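Tray packing notes, Nov 11, 2023

The snack tray layout at Calloway has been revised. Flat cartons go at the front, long side forward. Bags stand behind them. Bottles go to the right of the carton, cap on, and are placed last.
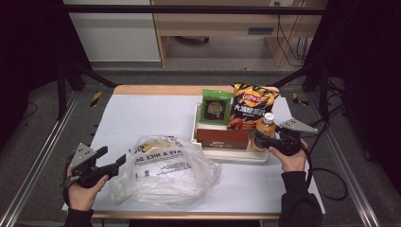
1 min read

A white tray takes a green snack package, a bag of Lay's, a brown box and one bottle of orange-amber drink without stacking. Carrier bags stay off the tray until the check is done. Trays over 2000 g are split. Send weight sheets to Dalva Guerra.

Contact: Calloway tray desk | © 2023 Calloway | Back to top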